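Print this page | E-mail this page

Teaching a gripper to tidy cables: what we learned from changing the room

Student project report, robotics and automation option
Submitted in April by the Ullport project group

We wanted to find out whether a robot could learn to pick up and sort cables from demonstrations made entirely by hand, and whether it matters where those demonstrations are made. The second part grew and grew until it took over the whole project, and we are very glad it did!

Cables are a lovely problem. A cup is the same shape every time you meet it, but a cable never lies the same way twice, and if you pull one end the other end does something you didn't ask for. Most of the course projects we read before starting used blocks or bottles, so there was plenty of room to try something new.

Method

We used a hand-held gripper with two soft ribbed fingers and a wide-angle camera looking out past them. The person collecting holds the tool, closes the fingers on a cable or plug, lifts it, carries it to the sorting spot and lets go. The recordings are then used to train a policy, which we call Dikier (it was the name of the folder and it stuck). The policy sees only what the camera sees, plus how far the fingers are open.

We made 2,000 demonstrations in all and split them into two sets. The first set, Jenkins, was recorded at a single bench in our lab, with a plain grey mat and the same lamp every time. The second set, Vivetti, was recorded on whatever tables we could get permission to use: canteens, a reading room, a hall corridor, an exercise area. To keep things fair we trained on 600 demonstrations from each set, and held back 200 from Vivetti for checking.

For Vivetti we had only three rules. There had to be at least one cable on the table. Other things could stay where they were, so long as they left space for the fingers. And whoever was collecting had to start from a different side of the table each time – this turned out to be the rule we forgot most often.

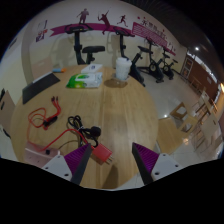 Our second reader felt we had let the tables get too busy, and asked how the policy was meant to tell a cable worth sorting from everything else lying near it. It was a fair question, and it changed how we ran the tests. We added a set of trials with a power adapter, a bundled cord and a long loose cable all on the table together, and scored the first grasp separately from the full sort.

Results

We ran 500 test trials on the arm, half with each version of the policy, on tables that appeared in neither set. The version trained on Jenkins was quick and confident on anything that looked like our grey mat. Move it to a pale wood table with a bit of shine and it began to reach for reflections and shadows. We had expected it to do worse, but the size of the drop made us run the first batch again to be sure.

The version trained on Vivetti was slower. It hovered a little before closing, and it was clumsier with small plugs. But it kept working when the room changed, and it finished the full sort far more often on the new tables. Seeing it pick a cord out from between two others, on a table it had never met, was the best afternoon of the project by a long way!

Bundled cords were easier than loose ones for both versions. A cord tied in the middle gives the fingers something firm to hold. Long loose cables were the hardest: the grasp usually went well, and then the tail would drag something else along with it. Neither version learned to deal with that. We think it needs a second grasp nearer the middle, and our demonstrations contain very few of those.

Problems

Round-trip timing between camera and fingers was off in the early Jenkins recordings and we had to redo them. Shiny tables caused trouble with tracking the tool, which cost us a good part of the reading room session. We also wish we had written down the lighting for each place – we tried to work it out afterwards from the recordings and could not do it well.

Next steps

We would love to try a mixed set, with a small share from the bench and the rest from outside, to see if the small-plug accuracy comes back. The next group is welcome to both sets and to our scoring sheet. Please start with the loose cables.

Contact the project office | © Ullport project group | Back to top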